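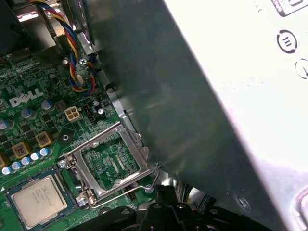 Do you need a special kit to swap the CPU in an old office desktop? A decent screwdriver, some paste and a way to keep the screws sorted will do it, and the Sondgate kit covers all of that with a few extras you may never touch.

Filed under: Reviews > Tools > PC repair

Typing this fast between jobs. Had the Sondgate desktop service kit since March, used it on a bunch of office towers, mostly Dells. Short version: good driver, good tray, so-so paste, bad case.

The driver first. Slim handle, spins freely at the top, magnet strong enough to hold a cooler screw sideways. Not so strong that it grabs everything else in the case. The shaft is long, and that matters on these boards. You're reaching down past drive cages and cables and a stubby driver just won't get there. My old Turance one was always about an inch too short. Bits fit snug. One of the smaller Phillips is starting to round off, which is kind of early.

Now the socket part, the reason most people will buy this. Lever out from under its catch, swing it up, lift the load plate, chip comes out by the edges. No tool needed for any of it. The kit gives you a little suction pen for lifting the chip anyway. Tried it twice. Fingers are better. With the pen I was worried about dropping the chip on the pins, and bent pins are the end of your afternoon. Leave it in the bag.

Don't touch the screws around the socket either, by the way. The kit has a bit that fits them on some boards and the leaflet sort of hints that you should. For a plain chip swap they stay put.

Paste. You get a small tube, Oda brand, thick stuff. Spreads badly when the room is cold. Temps were fine after, no complaints there, but I went back to my own tube after the second machine. The cleaning wipes are much better than I expected, old dried gray crud came off the heat spreader in 2 wipes. Would buy those by themself. They sell a box of 100, havent tried it.

The tray is the best thing in here. Shallow, rubbery, 8 pockets, one bigger than the rest that takes a CPU without it sliding around. Before this I'd put the old chip down wherever there was space, on the board, on top of the power supply, wherever. Works until you bump the case. Now it goes in the pocket, heat spreader up, done. Pockets wipe clean too.

The zip case is junk. Zipper jammed the first Wednesday I took it on site and the elastic loops are already loose. Everything lives in a lunch box now. Also no flashlight, and you really want one for reading the tiny print on a chip. Ilau makes a clip-on that fits the driver handle, sold separatly of course.

Wrist strap is included. Short cord, works. Wear it.

Worth it? If you do this more than a couple times a year, yeah. If you have one old tower to upgrade and already own a long Phillips, get paste and wipes and skip the rest. The site I bought from showed 1,501 ratings, mostly happy, and most of the grumpy ones were about the zipper. Agree with them.

Would buy again if they sold the driver and tray without the case.

Contact us | © Bench & Drawer Reviews | Back to top

Related reviews
Turance short-shaft driver set: still worth the money?
Oda thermal paste after a year in the drawer
Ilau clip-on light, first look
Anti-static mats for a small desk
Cheap screw organizers compared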